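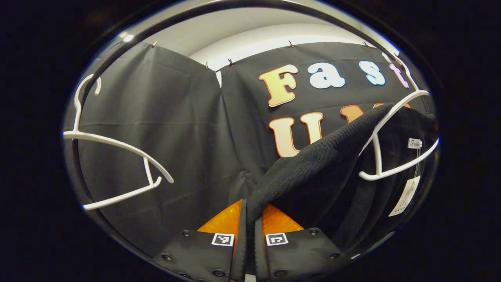

Figure 3.1 A black knit sweater in front of two dark gray curtain panels.

Chapter 3
How Cloth Hangs, Stretches, and Holds Its Shape

By the time you have finished your morning coffee you have probably handled a dozen pieces of cloth. You pushed back a sheet, dried your face on a towel, pulled on socks, opened a curtain to see what the weather was up to, and perhaps rubbed at a spot on the kitchen counter with an old rag that was once a favorite T-shirt. Most of us do all this half asleep, and our hands know a good deal more than we could put into words. They know that the towel will be thick and thirsty, that the sheet will be smooth and won't give much, and that the neck of the sweater will open wide enough for a head and then (we hope!) close up again.

In Chapter 2 we spent our time with fibers and yarns, with wool and cotton and the long smooth filaments that come out of a factory by the mile. Now we can start putting those yarns together, and this is the part of the course that most students tell me they have been waiting for. Take one yarn, make it up into cloth in two different ways, and you will have two fabrics that behave so differently you might swear they came from different plants or different sheep.

When I was first learning this subject, my teacher, Pushpa Jaiswal, handed each of us two squares of cream-colored cloth and told us to close our eyes and pull. One square barely moved. The other stretched like a yawn. We all guessed that the second had some rubbery thread hidden in it, and she let us go on guessing for most of the lesson before she told us that both were plain cotton, spun at the same mill. I have used the same trick on my own classes ever since, and you will meet it in Activity 3A, so please act surprised.

The words we will need

A woven fabric is made from two sets of yarns that cross each other at right angles. The lengthwise set is called the warp and is held tight on the loom; the crosswise set is called the weft, or filling. Each yarn runs fairly straight from one side of the cloth to the other, so when you pull along it, you are pulling on the yarn itself, and a cotton yarn has very little stretch to offer. Pull at a slant, though, and the little squares between the yarns lean over into diamonds, and the cloth gives quite nicely. That slanted direction is called the bias, and dressmakers have been fond of it for a long time.

A knit fabric is made of loops. In the kind most of us know from sweaters, called weft knitting, a single yarn travels back and forth, or around and around, and each new loop is drawn through the one below it. The loops lined up in a column make a wale, and the loops side by side in a row make a course. Pull on a knit and the loops change shape before the yarn has to stretch at all. They have room to move, and that room is where most of the comfort of a sweater comes from.

Drape is the way a fabric falls under its own weight. A stiff cloth stands away in a few broad folds, while a limp one drops into many small, soft ones. Drape depends on the fiber, on the thickness of the yarn, on how closely the yarns are packed, and on any finish that has been added, which is a long list, and we will take it slowly.

Recovery is the way a fabric goes back to its earlier shape after being pulled. Stretch and recovery are often spoken of in one breath, but please keep them apart in your notes. Plenty of fabrics have a lot of the first and hardly any of the second, as anyone with a baggy pair of sweatpants can tell you.

What is in this chapter

Section 3.1 begins with the three basic weaves: plain, twill, and satin. Section 3.2 moves on to knits, with a long look at ribbing and why it is used at cuffs and necklines. Section 3.3 is about drape and how it can be measured with nothing more than a round table, a circle of cloth, and a lamp. Section 3.4 deals with the everyday question of storing and hanging cloth, including what happens to a heavy knit left on a thin hanger over a long winter.

The chapter closes with a visit to the Thakur workroom, where Ravindra Rana and Jolien Postma make stage curtains and costumes under one roof and do not always agree about which is harder.

Before you begin

Find three pieces of clothing you don't mind tugging on, and a magnifying glass if you have one. For each piece, look closely at the surface and decide whether you see crossing yarns or loops. Then pull gently along the length, across the width, and on a slant, and write down which way gives the most. Don't worry if one of them puzzles you. Keep your notes inside the front cover of your workbook; we will come back to them at the end of Section 3.2.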